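Jorkby Indoor Cup

The Jorkby Indoor Cup is an annual youth soccer tournament played in the town of Jorkby during the winter break between outdoor league seasons. It is contested by club teams in four age groups, from under-12 to under-18, and is organized by the Jorkby District Soccer Association. Matches are played indoors on artificial turf with reduced team sizes.

History

The tournament grew out of a set of informal matches between clubs from Jorkby and the neighboring town of Vallard, whose outdoor fields were closed by frost for much of the winter. Ekrem Baysal, then coach of the Vallard under-16 team, drew up the first written rules and served as tournament director for the first 6 editions. The under-12 group was added later, after the Brunner Hall was fitted with a second playing surface.

Format

Each age group is divided into pools of four teams. Every team plays the others in its pool once. The top two teams in each pool advance to the knockout rounds. Three points are awarded for a win and one for a draw. Teams level on points are separated by head-to-head result, then goal difference, then goals scored.

Teams field five outfield players and a goalkeeper. Substitutions are unlimited and may be made while the ball is in play, provided the departing player has left the field. There is no offside rule. A ball that strikes the ceiling or the overhead netting results in an indirect free kick to the opposing team. Knockout matches that end level go directly to penalty kicks.

Venue

All matches are held at the Brunner Hall, which has fixed seating for 885 spectators. Finals are played on the main surface. Pool matches in the two younger groups use the smaller surface on the east side of the building. Meals for visiting teams are included in the entry fee. 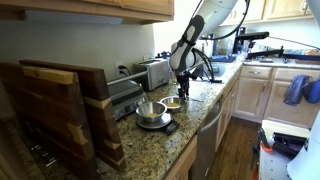 Stainless steel mixing bowls and a digital scale on a granite kitchen counter.

Entry and awards

Registration closes in November. Clubs may enter one team per age group, and a second team is accepted only if a pool would otherwise be incomplete. Players must be registered with their club before the draw and may not appear for two clubs in the same edition.

The winner of the under-18 group receives the Otine Shield, a rotating trophy held until the following edition. Winners in the other groups receive a plaque. A separate fair play award goes to the team with the fewest disciplinary points, with ties decided by the referees.

See also

Futsal
Small-sided soccer
Vallard Youth League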